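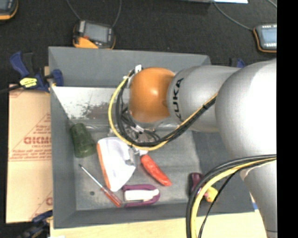

Quick one on the Rudby crossing, as I'm typing this between meetings. The county has finally answered our letter about the signal at Akande Street and the answer is mostly yes. Walk time goes from 17 seconds to 20. Not what we asked for but it's something. They also want to know what color to paint the new bike rail posts by the library, and the choices are green, black, or a glossy orange like the rounded joint cover on that KUKA arm. I vote orange. Drivers see orange. Tell Mali Lloyd which you want, she is keeping the list.

Bus news. Route 8 will keep stopping at Polosero Road through the winter – the plan to skip it has been shelved until March at least. Thank you to all 96 of you who signed. Joyce Rashidi handed the sheets in at the front desk and got a stamped reciept, so they can't say they never came. Evening service still ends too early if you work a late shift. We are going to keep on about that one.

The shared path behind the Gestbridge depot. Still flooding at the low end, still no drain. Public works says the pipe belongs to the depot, the depot says it belongs to public works. Joyce has asked for the old plans. If you ride through there and it's under water, please send the time and the spot, even if you sent one last year. Old reports got lost when they changed the online form.

Also the curb cut at the corner of Akande and Mill. Somebody keeps parking across it. Call the parking line while the car is there, they won't do anything with a photo after.

Comments on the crossing and the post colors close 10/1/19. Email is fine, so is a note through the door at the Rudby library. Put your street name on it or they wont count it as local.

Next meeting same room, back entrance as the front steps are being redone. Bring a light for your bike, the lot is dark. Mali has a few spare rear ones if yours is dead – ask her before we start.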